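Rebuilding the office desktop, part 2: the board, the socket and the memory

Feb 18, 2019

Part one covered getting the old desktop out from under the desk and stripping it of everything that would unplug. I left off with the side panel off, the cooler removed and the processor in an anti-static bag. This part deals with the motherboard itself, which is staying in the case.

I had meant to take the board out. Jhonatan Chávez, who has rebuilt more of these than I have, asked why, and I had no good answer. The standoffs are sound, the rear connectors line up with the cut-out, and the front panel leads are a nuisance to put back in the right order. So the board stays where it is and the case lies flat on its side on the bench.

Cleaning came first. The dust in a machine of this age is of two sorts. There is the loose grey kind, which a soft brush will shift, and there is the kind that has met warm air for years and set into a felt. The second kind collects under the cooler and between the memory slots. I used a 40 mm natural bristle brush for the open areas and a cut-down artist's brush for the slots, with the vacuum nozzle held well clear. Canned air is quicker, but in a case lying flat it mostly moves the dust into the power supply.

The old thermal paste had gone hard. It comes off the processor lid with isopropyl alcohol and a lint-free cloth, given time. Put the alcohol on the cloth and leave it sitting on the lid for a minute before wiping. I did this with the processor well away from the board, as a crumb of dry paste in the socket is a tedious thing to get out again. 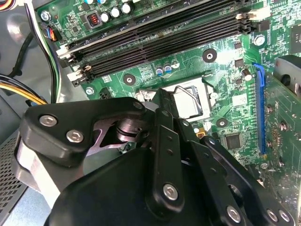 The retention lever deserves some care. It is sprung, and it should be let up under control with a thumb over it. If it feels gritty on the way, stop and look at the hinge end. Mine moved freely. I checked the contact area with a torch held low to one side and a magnifier, looking for anything that broke the regular pattern of reflections. Nothing did. Do not put a brush or a cloth anywhere near the contacts. A hand blower of the sort sold for lenses is enough.

Next, the capacitors. Boards of this period have a reputation for bulging ones, and it is worth checking every can before spending money on memory. The top should be flat. A domed top, or a brown crust at the base, means the board wants repair or retirement. I went along them with a steel rule laid across the tops as a straight edge and found all of them level. The rule is the one Llinos Howells gave me from her workshop clear-out and it has been more useful than most of the electronics tools I own.

Memory. The machine had been running with 2 GB, which was adequate for letters and hopeless for anything else. The replacement modules came from Rowlands, in January, and sat in a drawer until I had the time. Before fitting, I wiped the edge contacts with the same alcohol and let them dry. Open the latches fully, line up the notch, and press evenly at both ends until the latches close by themselves. If one end goes down and the other does not, take it out and begin again. Check the board manual for which slots to fill first – the order is not always the obvious one, and the wrong order can leave you with a machine that will not start and gives no hint why.

The expansion card can stay in for all of this. I unscrewed the bracket, reseated the card and screwed it back, on the grounds that the case had been moved and tipped several times. It took nearly five minutes, most of which went on retrieving a screw from beneath the drive cage.

Two things remain. The cooler needs new mounting clips, which are on order from Olliron, and the fan bearing is noisy enough that I may replace the whole unit. Tegwen Foulkes has offered a spare of the right size. If it fits, part three will cover the paste, the cooler and the first start. If it does not, part three will be mostly about fans.

Filed under: desktops, repairs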